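Lab Notes 6: Comparing Hand-Held Grippers on Mixed Soft Objects

Course: Manipulation Hardware, second half
Instructor: Toshio Matsuda
Revised December 28, 2024

Read these notes before the bench session. Section numbers match the worksheet. Bring the completed force table from Notes 5; the spring constants are used again in 6.4.

6.1 Purpose

The session compares two finger pad sets on the same hand-held gripper, and then the same pad set under two trigger settings. The arm is left out on purpose. A hand-held gripper puts the operator's wrist where the robot's wrist would be, so the path planner and the joint controllers drop out of the comparison. What remains is the linkage, the pad and the object.

Pad set A is the ribbed pad used in the earlier labs. Pad set B is the smooth Skitow pad, cut to the same outline. Both mount on the same linkage with the same fasteners. Do not swap linkages between pad sets, even if two appear identical. Play in the pivots differs from unit to unit and is large enough to hide the effect being measured.

6.2 Work area

The task is a desk clearing task: pick crumpled paper from a cluttered surface, carry it to a bowl and release it. Plush toys and fruit stay on the desk as distractors. They are not to be lifted, though contact is allowed and must be logged.

Paper was chosen for three properties. It has no fixed shape, it compresses under load, and it springs back only in part. A ball gripped a second time is no longer the same object, so replace the paper after every block of trials.

The surface is a woven cloth with a printed or woven pattern. It slides if a pad tip drags across it. A trial in which the cloth moves is recorded as a surface contact, code S, whether or not the grasp succeeds.
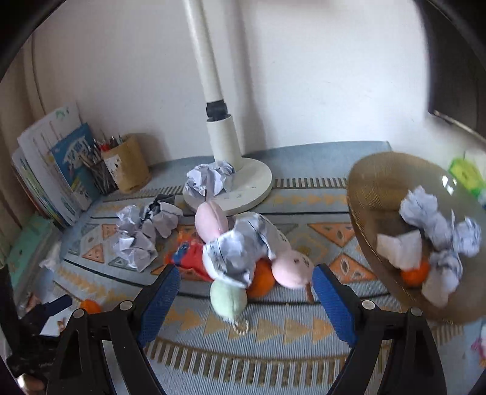
Fig. 6-1. Approach with ribbed pads open. Paper and plush targets are in contact with one another.

The approach matters more with touching objects than with isolated ones. When a sheet of paper lies against a plush toy, a wide opening will usually take in both. Students tend to correct by closing faster, and this makes the result worse. Rotate the wrist until the closing line passes through the paper alone, then close.

6.3 Trial procedure

1. Set the trigger stop to the first mark. Confirm full opening by eye.
2. Start the recording and hold the gripper still above the desk until the indicator is steady.
3. Approach from above. Keep both pad tips at the same height over the surface.
4. Close at an even rate. The recorder samples jaw width, so a jerk on the trigger shows up as a false contact.
5. Lift, carry, release over the bowl. Do not throw.
6. Log the outcome code before starting the next trial.

Run 40 trials per pad set at the first trigger setting, then repeat at the second. Change the operator only between blocks. Wrist rotation stays within 90 degrees of the starting pose; beyond that limit the operator's forearm begins to shadow the side view, and the pose estimate drifts.

Outcome codes:
G — grasp held through release
D — dropped during carry
M — missed, no object between the pads at closure
X — extra object lifted with the target
S — surface contact (may be combined with any other code)

Code D needs care. Paper that slips along the pad and is caught again by the tips is still G if it reaches the bowl. Note the slip in the remarks column.

6.4 Width and compression

Jaw width alone does not give grip force on paper. A loose ball and a tight ball can stop the jaws at the same width with very different loads on the pads. For this reason the Clendberg method uses two widths: w1 at first contact on both sides, and w2 at the end of closure. The compression ratio is

c = (w1 − w2) / w1

Values of c near zero mean that the object is stiff or that the trigger stop was reached early. Check the stop first. A large c with a D outcome points to the pad surface; a small c with a D outcome points to the trigger setting.

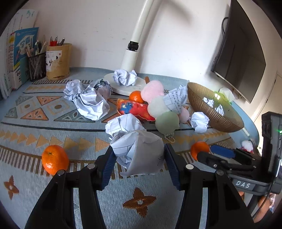 Take w1 from the recording and never from memory of the trial. First contact is two-sided. If one pad touches early and pushes the ball across the cloth, the width at that moment is not w1. Wait in the record for the second pad to load, which appears as a change in slope in the width trace. With set B the change is harder to find, and a second reader should mark it independently.

6.5 Reference data

The June run, made by the Brurnumville section with the same procedure, holds 1,942 usable trials. Use it to check the shape of your c distribution. Do not pool it with your own results. That section used an older trigger spring, and its w2 values are not comparable.

Trials are excluded from analysis if the recording starts after first contact, if the outcome code is missing, or if the pads were changed without a new block number. List every exclusion. If a block has more than 9, repeat the block.

6.6 Report

Submit one table per pad set, with counts by outcome code and the median of c for each code. Add one plot of c against outcome for both sets on the same axes. Discuss X outcomes separately. They depend on how the objects were laid out as well as on the gripper, and a pad set should not be ranked on them alone.

Reading for the next session: Higuchi notes, chapter on underactuated linkages, through the section on parallel closure. Problem 4 will be collected.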